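Tetteh Community Help
Home and Household > Children's Items > Table Setting

Centerpiece and place settings for a children's table at a harvest lunch

Posted by Benedetta Valentini
Viewed 329 times

I have been asked to prepare the children's table for our parish harvest lunch in Nurkville, which will be held on a Saturday at noon. There will be up to 18 children, most of them between three and seven years of age. The adult tables will have the customary arrangement of gourds, candles and dried wheat. None of that seems suitable for the younger guests, and the candles are out of the question.

My present intention is to give each child a plate, a mug and one small item to take home. I own a box of small plush animals in good condition, left from a school fair, and I am able to purchase miniature pumpkins. The tables are white and will not have cloths, as the hall does not permit clips or tape on the edges.

I would be grateful for guidance on the following points. Should the plush toy be placed on the plate or beside it? Are real miniature pumpkins acceptable on a table where children will be eating? Finally, is it necessary for the plates and mugs to match? The hall's own dishes are a mixture of colors and I would prefer not to buy a full set.

Answers

Kwesi Acheampong
Use paper plates. Children of that age do not notice the table. Put the toys in a bag by the door and hand them out when the families leave, otherwise you will have gravy on all of them.

Mariama Bawa
Contributor, Home and Household

I have arranged the children's tables at the Lasley Hall suppers for several years and offer the following in the order in which the matters were raised.

Placement of the toy. The plate is the correct position while the guests are being seated. A plush animal set on the plate shows each child where to sit, and no place card is required for those who cannot yet read. It must be removed before food is served. We ask each child to move the toy to his or her lap, or to the back of the chair, when grace is said. One adult should be assigned to this table for the purpose. Should a toy have been stored for some time, wash it beforehand in accordance with its label and allow it to dry completely - a full day is advisable for the thicker ones. Examine the eyes and noses at the same time. Any part that can be pulled loose makes the toy unsuitable for a child under three, and younger siblings do tend to appear at this table whether or not they were expected.

Pumpkins. Real miniature pumpkins may be used provided that they are washed, dried and free of soft spots. The stems can be sharp and should be trimmed. Artificial ones are lighter, may be wiped clean and can be stored for the following year. I would set them to the left of the plate, leaving the right side free for the mug if most of the children are right-handed. With small plates, there is no objection to placing the mug above the plate instead.

Matching. It is not necessary. On a bare white table, plain pieces in soft colors sit together well, even where no two are alike. I would exclude only heavily patterned plates, which compete with the toy. The striped pumpkins supply sufficient pattern by themselves.

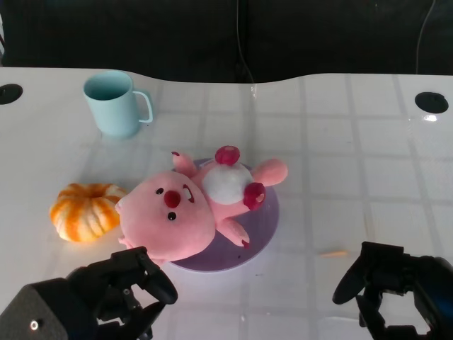 Lavender plate, light blue mug, striped pumpkin and plush pig on a white table.

The pig is somewhat large for its plate, and a limb or two over the rim does no harm. For a table of 18, I would allow two feet of width to each child and would use a second table before reducing that figure.

Gisela Garrido
I agree with the answer given by Ms. Bawa, with one addition. Where the toys are of different kinds, disputes over who receives which animal are to be expected. At our lunch we permitted the children to choose their seats, and therefore their animals, in order of age, youngest first. Two exchanges were requested and both were settled before the soup.

I would also suggest keeping several spare toys under the table. We purchased ours from Jellico in August, when the selection was better than it was closer to the season.

Benedetta Valentini
Thank you to all who replied. I shall place the toys on the plates and use artificial pumpkins. The spare toys are noted, and I have asked the hall for a second table.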